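Chapter 7
Folding and Storing Knit Garments

Chapter Objectives

After studying this chapter, you should be able to:
Explain why knit garments are folded and woven garments are usually hung.
Prepare a surface for folding.
Fold a T-shirt by the side-fold and lengthwise methods.
Plan drawer space for a household of a given size.

Key Terms
center line
file fold
finished width
hem
nap
shoulder point

Introduction

Clean laundry that is left in a pile takes on creases, and the creases deepen under the weight of whatever is placed on top. Much of the ironing done in a home or a residence hall can be avoided if garments are smoothed and folded soon after they leave the dryer or the line. This chapter deals with knits: T-shirts, polo shirts, sweatshirts, and light sweaters. Woven shirts and trousers are treated in Chapter 8.

Knit fabric is made of loops. The loops allow the fabric to stretch with the body and to recover afterward, but they also allow it to stretch under its own weight. A heavy sweatshirt kept on a narrow hanger will in time show a raised point at each shoulder. The same garment, folded and laid in a drawer, keeps its shape. Light T-shirts may be hung without much harm, although they take up more room that way than most closets can spare.

The Case of Maltmont Hall

When Roscoe Lindgren became linen supervisor at Maltmont Hall, the residence laundry handled 1,200 garments in an ordinary week. Each worker folded in the manner learned at home. Stacks returned to the shelves at different widths, and the narrower ones slid over. Lindgren did not purchase new shelving. He chose one finished width for all T-shirts, posted it at every table, and asked the staff to practice it for a single shift. By May, the shelves that had held 63 shirts in leaning stacks held 90 in upright rows. The review questions at the end of this chapter return to his records.

7.1 The Folding Surface

A good surface is flat, clean, and wider than the garment with its sleeves spread. A table at hip height is easiest on the back, and it is the standard in commercial laundries. In the home, the bed is the surface most often used. It offers a large area at no cost, and a shirt can be laid out in full with space left for other garments. Its drawbacks are its softness and, in many cases, its height. A mattress gives under the hand, so that wrinkles are harder to press out, and a loose sheet may shift along with the shirt. Pull the sheet smooth before starting, and work from the near edge to avoid reaching.

Printed shirts require some care. Large designs in plastic-based ink may stick to themselves when stored in a warm place. Where possible, place the folds outside the printed area. If this cannot be done, fold loosely and do not stack heavy items on top.

7.2 The Side-Fold Method

The side-fold method suits most T-shirts and can be learned in one class period. Lyle Greenberg's students at the Oker training center begin with plain shirts and move on to printed ones.

Step 1. Lay the shirt flat on the surface. Smooth it from the center line toward each side seam, and straighten the hem.

Step 2. Take hold of the shirt at both sides and lift gently. The fabric will gather in the middle while it is raised. Lower it again, drawing the sides apart until the front lies even.

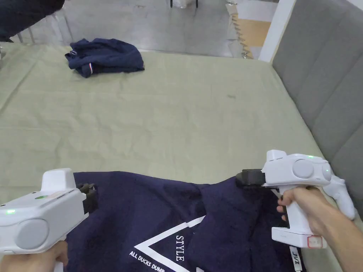
Step 3. Fold one side toward the center line, starting at the middle of the shoulder. Turn the sleeve back so that it lies within the fold. Repeat on the other side, and check that the two edges are parallel.

Step 4. Bring the hem up to the collar. Fold once more for a shelf, or in thirds for a file fold that will stand upright in a drawer.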